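4. What buyers write on personalized gifts, and how they check it

4.1 Material

The orders studied in this section come from Skunevel, a small seller of printed and engraved gifts in Irbridge. The shop sells mugs, slate coasters, photo albums with a printed cover, and a range of wooden boxes. Each of these products has at least one text field which the buyer fills in before payment. The shop gave us the text fields of 2,305 orders, with family names removed and with delivery data deleted before the file reached us. We did not see payment data, and we did not try to connect several orders from the same buyer.

Of these orders, 757 were changed by the buyer after the first submission. The shop allows this until the item enters production. In the first years the change was made by e-mail, and the shop staff corrected the text by hand. Now the buyer opens a link and writes the new text in the same field, and both versions are kept. Only orders from the second period are used here, so for every changed order we have the text before and the text after.

Two coders (Wasilewska and Stępień) read the changed orders independently. They did not know which product the text was intended for. Where they disagreed, the case was discussed with the third author until one category was chosen. A small number of texts was written in a language that none of us reads, and these were kept in the total but not coded by content.

4.2 Kinds of change

The most common change is the correction of a name. This surprised us at first. We had expected that buyers would be most careful with the name, as it is the part that makes the gift personal, and that they would make more mistakes in the longer message. The two versions show a different situation. Many corrections of names are not corrections of typing errors at all. The buyer wrote a short form and later replaced it with the full form, or the opposite. "Kathy" becomes "Katherine", and "Grandfather" becomes "Gramps". The first version is correct as spelling, but it is not the name which the receiver is called by the giver.

The interviews help to understand this. We spoke with 36 buyers who had agreed to be contacted by the shop. Several of them told us that they had asked another family member after ordering, and that the answer was different from what they had written. One buyer had ordered a slate coaster for her brother-in-law and used the name that stands in his documents. Her sister then reminded her that he does not like it. Another buyer explained that he always calls his aunt by a child's version of her name, but that the album would lie in the living room where guests can see it, so he changed it to something more adult. In his words, "It is my name for her, it is not for the visitors."

The second kind of change concerns the age or the year. Birthday gifts are affected, but anniversary gifts are affected more. For a birthday the buyer knows the age or can work it out. For an anniversary there is often doubt about which event is counted from, for example the engagement or the wedding, and some couples had two ceremonies. In the coded material we found texts where the year was changed and then changed back again. We also found texts where the number was removed completely and replaced by a word such as "another" or "many".

The third kind is the shortening of the message. Skunevel limits the number of characters by product, and the field does not accept more than the limit, so these buyers were not forced to shorten. They did it by their own decision. The usual pattern is that a line of humor is taken out and the wish remains. We could not find the opposite pattern, in which the wish is removed and the humor stays, except in gifts between colleagues.

4.3 The preview

Before payment, the buyer sees a preview of the product with the text on it. The preview was made with the software Skener, which the shop has used since it opened its own website. The buyer can turn the product and make it larger. According to Barbara Tomaszewski, who manages the catalog at Skunevel, the preview was introduced to reduce complaints about the size of letters. It was not planned as a tool for finding errors, but our interviews suggest that buyers use it in this way.

Most of the buyers we interviewed remembered looking at the preview. When we asked what they looked at, they mentioned the color of the product, the position of the text, and the style of the letters. The wording itself was mentioned less often, and mostly by buyers who had already made an error in an earlier order. One of them said that she reads the text from the last word to the first, a method she learned at work. 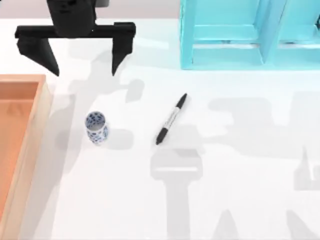
Previews differ between product groups, and we think that this difference has an influence on how well the text is read. A mug is shown in front of a decorated kitchen wall, and an album lies on a blanket with other objects near it. The slate coaster and the wooden box are shown on a plain pale surface. The distribution of light and color in such rendered pictures can be compared with Figure 1, where the tabletop is bright white and takes most of the area, and the turquoise of the shelving unit stays in the upper right corner. Dark shapes are easy to separate from a surface of this kind, and the larger areas of color are at the sides. In the decorated mug preview the strong colors are directly next to the lettering. Five of the interviewed buyers of mugs said that they had the impression of a finished advertisement, and that they did not feel invited to check anything.

This impression is important for the interpretation of late changes. If the preview looks like a finished product, the buyer judges it as a product, and asks whether it is pretty. If it looks like a draft, the buyer may read it as a draft. We cannot prove this with our material, because the product groups also differ in price and in the occasion for which they are bought. Coasters are often wedding gifts and mugs are often birthday gifts. A proper test would need the same product with two types of preview, offered to buyers by chance. Skunevel was open to such a test, but the time before the spring season was too short to prepare it.

4.4 The giver's name

A separate question is whether the giver puts his or her own name on the gift. In the older literature on greeting cards, the signature is treated as a normal part of the message. On a printed object the situation is less clear. A card is put in a drawer, while a mug is used every morning, and the name of the giver is then present at breakfast. Some buyers found this nice, and others found it too much. A retired teacher, who had ordered boxes for all her grandchildren, signed only the inner side of the lid. She paid extra for this because the shop counts it as a second text field.

Among the changed orders there are many in which the giver's name was added in the second version. Removal of the giver's name was rarer. Additions happened often when the gift came from a group, and the first version contained only the person who made the order. The interviews describe some social work behind these changes. The buyer shows the preview to the others, someone asks why the names are in this order, and the text is changed to "from all of us" or to a family name. It can be understood as a compromise, although our interview partners did not use this word.

4.5 Limits of the material

The orders come from a single shop, and its customers are mostly returning customers from the region. A larger seller with many first-time buyers would possibly have more typing errors and fewer changes of the type discussed in 4.2. We also do not know anything about texts that were wrong and were never changed. Complaints after delivery are stored by the shop in a different system, Wieser, and the order numbers in the two systems do not match. Leszek Jasińska checked by hand whether they could be connected, without success.

Finally, the category "correction of a name" is wide. It contains typing errors, changes between short and full form, and changes to a different spelling tradition, such as a name written with or without its accents. Idris Howells proposed to divide it into subcategories already at the stage of coding. We decided against this at that time, because the context of a name is often missing in a short text. The subcategories are used in Section 5, but only for those orders for which we also have an interview.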